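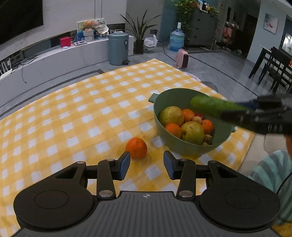
I have lived in Paewai for seven years now, and in this time I have moved apartments four times. Each time I tell myself that it is the last one. When I came I had two suitcases and a pillow, and I believed that a home is something you buy when you are ready for it. Now I think more that a home is made from the first cheap things you put on the table. For me it was a checkered tablecloth, yellow and white, the same kind my grandmother had in her kitchen in Zallwood. Put an orange on such a cloth and a big green bowl next to it, and I am eight years old again and somebody is calling me to wash my hands.

I want to write today about renting, and about how I learned to stop waiting for the right apartment.

My first place was one room above a shop that repaired sewing machines. The rent was low and the window looked at a wall. I did not hang anything, because the contract said no nails, and I am a person who reads the contract. I ate on the bed. I kept my plates in the box they came in for five months, and every evening I took out one plate and afterwards I put it back. When I think of this now it makes me a little sad, but at that time it felt practical.

The second place was bigger and I shared it with two other people. We were polite with each other. We had a list on the refrigerator for the cleaning and a second list for the things that everyone pays, like salt and dish soap. I learned many English words from these lists. "Shelf liner" I had never heard before. I also learned that I cannot sleep when another person is watching television behind the wall, even when it is very quiet. Maybe quiet is worse, because then you try to understand what they say.

The third one I found by a notice at the Prollo supermarket, where people still pin small papers next to the exit. The owner wanted a deposit of 200 dollars to hold it for me, and I paid the same afternoon without seeing the bathroom. This was a mistake. The shower had two temperatures and neither was for humans. I stayed there a year and a half, mostly from stubbornness, and also for the bakery on the corner, which opened at six in the morning and sold yesterday's rolls for half price.

In that apartment I began to write down what I need from a place. I did not want to write what would be nice, I wanted only what I really miss when it is not there. I expected a long list. It was morning light in the room where I drink coffee, a door I can close, and a table big enough that I can eat at one end and leave my papers at the other. Later I added a shop I can walk to in bad weather. The balcony, which I had dreamed of for years, I crossed out. I had a balcony in the second apartment and I used it for an old chair and a mop.

So now I am at number 89 on Erkari Street, on the third floor, no elevator. The kitchen faces east. The floor goes down a little toward the window, so a pencil will roll if you drop it, and the neighbor upstairs practices the same piece on the piano since January. I know by now where the difficult part is, and I hold my breath a little when it comes. The rent is over 200 more than what I paid before, and for the first weeks I was doing the calculation every night in bed. Then I stopped – I don't know exactly when.

What I did differently this time is that I unpacked everything on the first weekend. All the boxes, also the one with cables. I asked the landlord about nails and he looked at me as if I had asked for permission to breathe. "Just fill the holes when you go," he said. Seven years without pictures on the wall, and it was enough to ask!

If you are new in a city and you are reading this in a room with a window to a wall, I can't tell you when it gets better. For me it was slow. But take the plates out of the box. Buy a cloth for the table, even if the table is ugly, even if it belongs to the landlord. Mine still belongs to the landlord. It has one leg shorter than the others, and I keep a folded bus ticket under it, and it is the place where I am writing this.

Next time I will write about the piano, if the neighbor gets past the difficult part.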